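Open Call: Timed Public Artwork for the Irkik Passage

Flindero, commissioning office
Posted November 2024

Flindero invites proposals for one permanent or long-term artwork to be installed in the Irkik Passage, the covered pedestrian link between the tram stop and the lower square. The work must change over time according to a stated rule. The rule may be based on the calendar, the tides, the train timetable, daylight, a written score or any other source the applicant can define and document. Work that responds only to the presence of passers-by falls outside this call.

The call is open to individual artists, pairs and registered studios. Applicants do not need previous experience with public commissions, but at least one person named in the application must have completed a work that ran unattended for 18 months or longer. Documentation of that work is required at the first stage.

Site

The passage is straight, with one long wall available for the commission. The opposite wall carries shop entrances and emergency exits and may not be used for mounting, projection or cable runs. The ceiling is a suspended grid and cannot carry load. Fixings must go into the concrete behind the wall cladding. A drawing set with the positions of the concrete piers is included in the information pack.

The wall receives direct sun at the square end for part of the morning between spring and fall. Displays, prints and painted surfaces proposed for that end must be specified for this exposure. The tram end is in permanent shade and is subject to vibration when trams brake. Applicants who propose suspended or finely balanced elements should address the vibration in their technical statement.

Power is available at two points, one at each end. Both are on a circuit shared with the passage lighting. The supply is interrupted during the monthly safety test, normally for a few minutes. The artwork must return to its correct state after an interruption without a site visit. If the rule depends on elapsed time, the applicant must explain how the elapsed time is kept while the power is off.

There is no wired network connection. A mobile data connection can be arranged, but the artwork must be able to run without it for at least 18 days.

What we are looking for

The passage previously held Vukadinović, a split-flap work that was removed when spare flaps could no longer be obtained. It was read by most people as a faulty departure board. We have no objection to a work that is hard to read, and we do not require a legend or an explanatory panel. We do require that the work can be distinguished from transport information by a person walking at normal speed. Numerals are permitted. Numerals in the format of a platform display, or in yellow on black, are not.

Proposals may use light, sound, text, mechanical movement, printed matter replaced on a schedule, or a combination of these. Sound is limited to the level given in the information pack and must stop between closing and opening of the shops. Strobing or flashing light is excluded. Mechanical work is welcome. Moving parts within reach of the public must be enclosed or must move slowly and with low force, and the application must state which of these applies.

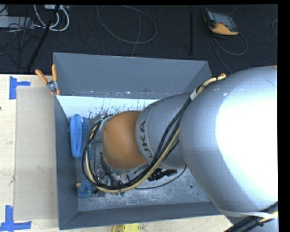
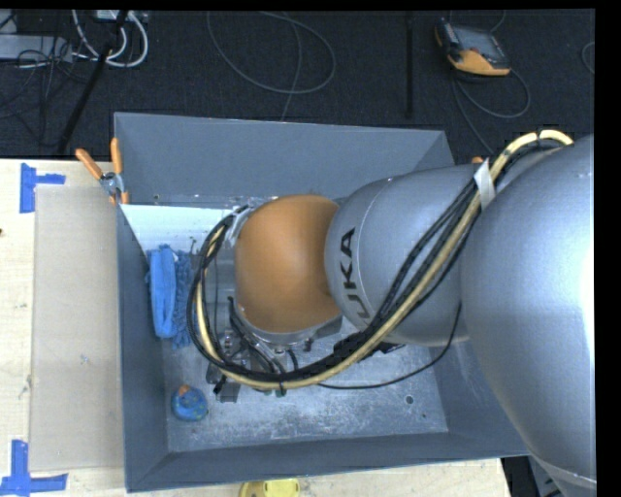
KUKA arm over a gray bin, two views.

Budget and contract

The all-inclusive budget and the fee are listed separately in the information pack. The budget covers materials, fabrication, transport, installation, travel and insurance up to handover. The artist's fee is fixed and cannot be moved into the production budget. Each shortlisted applicant receives a separate payment for the second stage, paid on delivery of the complete second-stage file.

Flindero pays for access equipment, wall preparation and the electrical connection from the supply point to the first enclosure. Anything downstream of the first enclosure is part of the artwork and is paid for from the production budget.

The contract covers the design, the build and a support period after handover. During the support period the artist repairs faults in the work at no charge, except for damage caused by third parties. After that period, maintenance passes to Flindero. The handover file must therefore include wiring diagrams, a parts list with at least one alternative source for each part subject to wear, and the full source code of any software. Code stays the property of the artist. Flindero receives the right to run it, repair it and move it to other hardware for as long as the work is on display.

Fabrication may be subcontracted. Subcontractors do not need to be named at the first stage.

Stage one: what to submit

Submit a single PDF. The file should contain the following, in this order.

1. Title page with the name of the applicant or studio, contact details and the title of the proposed work. A working title is acceptable.

2. Description of the work, at most 267 words. State what is seen or heard, where on the wall it is placed, and what changes.

3. The rule, at most 200 words. State what drives the change, the shortest interval at which a change can be noticed, and what happens when the rule reaches its end, if it has one. If the work repeats, give the length of the cycle.

4. Up to 2 drawings or renderings. Photographs of models or test pieces are accepted in place of renderings.

5. Technical statement. List the main components, the expected power draw and the method of fixing. A sketch-level answer is sufficient at this stage.

6. Documentation of the earlier unattended work. Give the location, the running period and a short list of the faults that occurred. An application is not marked down for having had faults. A list with no entries will be queried.

7. Outline budget on one page.

Video and audio may be supplied as links. Links must work without a login. Material sent by post will not be returned.

Stage two

Shortlisted applicants are invited to a site visit in December. Attendance in person is expected from at least one member of the team. The visit includes access behind the cladding and a measurement session during tram operation, so that vibration readings can be taken with the applicant's own equipment if preferred.

Following the visit, applicants develop the proposal to a level that allows pricing. The second-stage file includes scaled drawings, a detailed budget, a maintenance plan and a working test of the rule. The test may be a program, a bench model or a calculated table. It must allow the panel to enter any date and time within the planned life of the work and obtain the state of the work at that moment.

Selection

Applications are read by a panel made up of two artists, one conservator, one representative of the passage operator and one member of Flindero staff. Files are checked for completeness before they reach the panel. Applicants with a missing item are contacted once and given three working days to supply it.

The panel scores the following:

Quality of the proposal as an artwork
Clarity of the rule
Suitability for the site
Feasibility within the budget
Expected maintenance effort

The first criterion carries the same weight as the other four combined. The panel may decide not to make an award.

Exclusions

Current employees of Flindero and of the passage operator may not apply. An applicant may appear in one application only, including as a member of a studio. Proposals already built and shown elsewhere are not eligible, but a new work that continues an existing series is.

Questions and submission

Applications are submitted through Zodix, the online portal used for all Flindero calls. Registration is free. The closing time is shown on the call page in the portal and follows the portal clock. Uploads still in progress at the closing time are rejected automatically, and drafts are not treated as submissions.

The information pack, including the drawing set, the sound limits, the fixing specification and the draft contract, can be downloaded from the same page after registration. Questions may be sent through the portal message function until one week before closing. Answers are published there for all registered applicants, with the name of the sender removed. Questions by telephone cannot be answered.

Applications may be written in plain English or in the local language. Both versions are treated equally, and a mixed file is acceptable if each section is in one language only.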